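Hi all,

Okay, September report for the Turamlow girls soccer program! I know the form wants this in sections, but I've got a pile of cleats on my desk and a ride to the Escobedo fields in an hour, so I'm just going to type it the way I'd tell you.

First the thing you asked about in your last email, the age groups. We did split the old under-14 group in 2, and it's going better than I was afraid it would. The younger girls were getting maybe a handful of touches a game when they played alongside the big kids, and now they're on the ball all the time (and yelling for it, which I love). The older group lost its first match, won the next one, and then drew with Mekance after being down early. That draw was the most fun I've had on a sideline in years.

Money. The grant line for equipment is $1,498 and it's all spent. Most of it went on goals for the small field, the kind that fold, and the rest on balls and two sets of pinnies. I did go over on shipping, but I took that out of our snack bar cash and didn't touch your travel line. Receipts are in the shared folder, in the one called Fall Stuff. Sorry about the name.

Travel is where I need a little patience from you. We planned for 4 away matches this season and the Cernel one has moved twice because of their drainage. If it moves again it lands in the next reporting period, and I'd like to carry the bus money over with it. Can you tell me if that's allowed or if I need to fill something out?

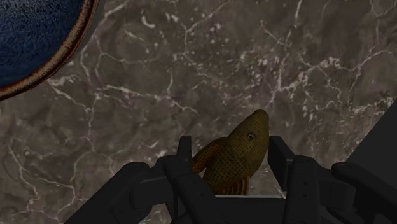
One of the parents wrote back to my season survey that the practice time was the only thing she'd change, that six o'clock is fine in September but her daughter is going to be playing in the dark by the end of the season, and could we please look at five thirty. She's right, and I've asked Escobedo for the earlier slot. They have a lacrosse group in there until a quarter to six, so we may end up sharing half the field for fifteen minutes. I've run practices in worse spots!

Sign-ups closed at 271 across all the age groups. I had told you I'd be happy to fill the rosters we had last year, and we filled those and then had to open another team at the youngest level. The catch is coaches. That new team is being run by me and whichever high school player is free that afternoon, and I can't keep it up through spring. I'm putting a notice on the Turamlow page this week, and if you have a list of people who've asked to help out, I'd be very glad to see it.

Still not done: the goalkeeper clinic (we have the field, we don't have a keeper coach), the new first aid bags, and the concussion training certificates for the under-10 coaches, which are half in. I'm chasing the other half and I'll send them over in one batch once I have them.

Next up is the home match against Mekance, ten in the morning on the big field. Come out if you can, and bring a chair, the bleachers are still roped off.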